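TICKET: laundry unload demo, open day
Opened by: Tariq Memon
Assigned: Thodoris Sarantis
Status: open

Problem
Stalled twice in front of visitors, both times after door open. Arms fine, grippers fine. Clustine just sat waiting on a "drum clear" message that never came. Second group got the talk insted of the demo -- not ideal.

Log
9:40 -- restarted Clustine, no change.
10:05 -- swapped network cable to Wavar box. No change.
10:20 -- message timeout was 200 ms. Set to 400. Ran the red load again.

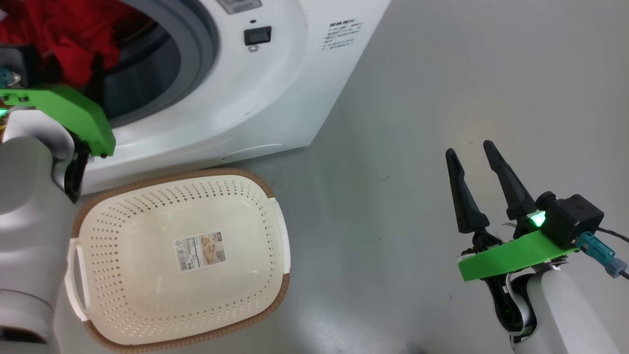 Red load in the drum, left arm at the opening.

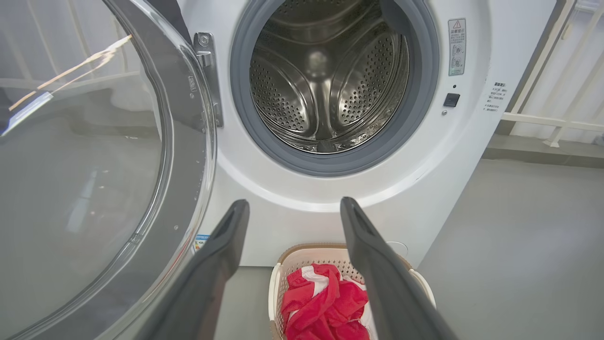
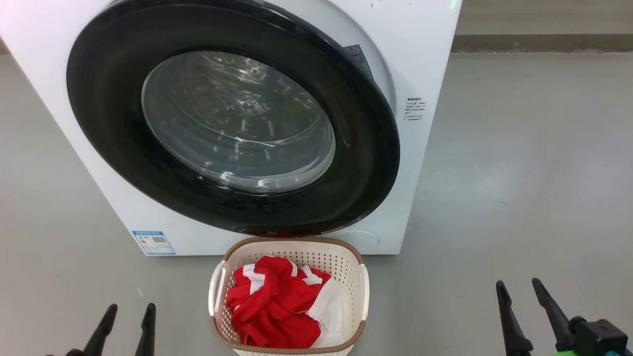

Both of these: red clothes in the basket, drum empty.

Next steps
1. Thodoris to check teh timeout on the spare controller, bet it's still on 200.
2. Pull the log from line 1,570 on. Earlier stuff is Mendoza's setup and can be ignored.
3. Vudamico visitors due at 2, want to see the door open and the unload. Keep them behind the tape please.
4. Don't update Clustine before then. Build 348 stays.

Tariq -- is 400 OK for the afternoon or do you want more margin? Leaving open till I hear back. TS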